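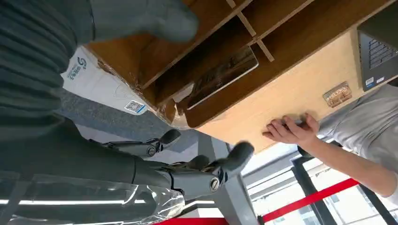

Tisteo Customer Newsletter Group – Minutes of the Meeting, January 23, 2018

Present: the marketing lead (chair), the newsletter editor, two members of the customer service desk, the store manager, the web shop manager, and our account contact from Prollent, who joined by phone for items 2 to 4. The designer sent apologies and a nice long email, which is covered under item 3.

1. Welcome and last minutes

The chair wished everyone a happy new year, a little late, and thanked the whole group for getting the holiday issue out while the web shop was at its busiest. The last minutes were accepted with one correction. The discount code in the fall issue was good for bedding and towels, and the minutes had it down as towels only. The customer service desk had already been honoring it for both, so no customer was affected, but the editor asked to have it on record because the same code will be used again.

2. How the list is doing

Prollent went through the numbers with us. The list stood at 2,396 subscribers when the fall issue went out and is now at 2,478, after the ones who left were taken off. Of those, 1,060 opened the holiday issue, and Prollent feels that is a healthy share for a season when every inbox in the country is stuffed with offers.

There was a good, friendly back-and-forth about what people open and what they only mean to open. The store manager said that shoppers at the register mention the care tips (how to wash wool blankets, mostly) far more often than the sales, and she would love to see those moved up the page. 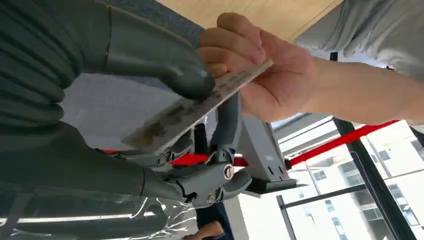 She also said that a few regulars have asked whether they can get the tips without the offers. Prollent explained that we could let people choose what they receive when they sign up, and that it would mean keeping two versions of each issue going side by side. The editor was honest about the workload and said she could manage it every other issue but would not want to promise more than that. We agreed to try one tips-only issue first and see how it is received before anybody builds anything.

Action: editor to draft a tips-only issue, with help from the customer service desk on the questions they hear most.

3. The new look

The designer's email came with two layouts, one with a single wide column and one with a narrow strip down the side for short notices. Everyone had kind things to say about both. The single column reads better on a phone, and the web shop manager pointed out that a phone is where most of our customers seem to be reading, often in the evening. The strip has its fans too, mainly at the store, where it would be handy for opening hours and the alterations service.

After quite a bit of talk we settled on the single column, with the store notices gathered in a short block at the bottom, just ahead of the unsubscribe link. The chair asked that the block never run longer than the care tips. The designer had also wondered about dropping the greeting from the top of each issue, and here the group was firm – the greeting stays. Customers write back to it.
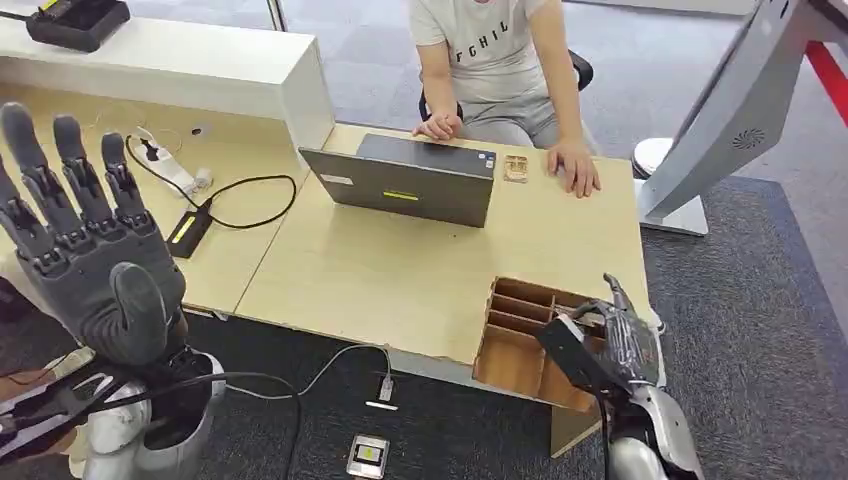
Those replies took us a while to talk through, and it was a pleasant part of the meeting. The customer service desk answered over 40 of them after the holiday issue, each one by hand, and they would like to keep doing so as long as they can. They did ask for a shared folder, as two customers got an answer from both of them on the same afternoon. The replies were different in tone but, happily, the same in substance.

Action: web shop manager to set up the shared folder. Chair to thank the designer and pass on our choice of layout.

4. Orneo launch in March

The Orneo line of linen bedding goes on sale in March, and the question was whether to give it an issue of its own or make it the lead story in the regular one. Prollent leaned toward a separate issue, sent first to people who have bought bedding from us before. The store manager worried that customers who only shop in person would feel left out, and suggested a small printed card at the register on the same day.

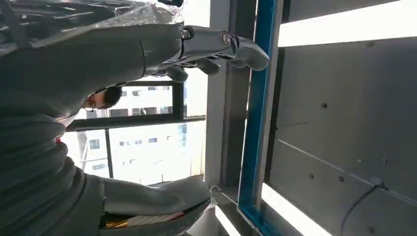 We liked the idea of doing both, provided the card and the email use the same wording and the same prices. The web shop manager reminded us that the spring blanket issue had one price online and a different one in print, and that it made for an awkward week on the phones. The editor will write one text for both and the store manager will read it over before it goes to the printer.

Subject lines were left open. Suggestions are welcome by email, the shorter the better, and please no exclamation marks!

5. Working with Lekota

Lekota has asked if we would mention their lampshades in exchange for a mention of our throws in their own mailing. The group was warm toward the idea but careful. Our sign-up page says that we write about our own products, and the customer service desk felt we should keep to that unless we change the page first and tell people so. No addresses would be shared in either direction, whatever we decide. The chair will call Lekota, thank them for thinking of us, and ask to see one of their recent mailings.

Action: chair to report back on Lekota.

6. Other business

The editor would be glad of a second pair of eyes on proofs, and the store manager kindly offered. The unsubscribe page still shows the old logo, and the web shop manager will replace it this week.

The next meeting will be held once the tips-only issue has gone out and Prollent has the results. Draft text for Orneo will be sent around beforehand so that everyone has time to read it.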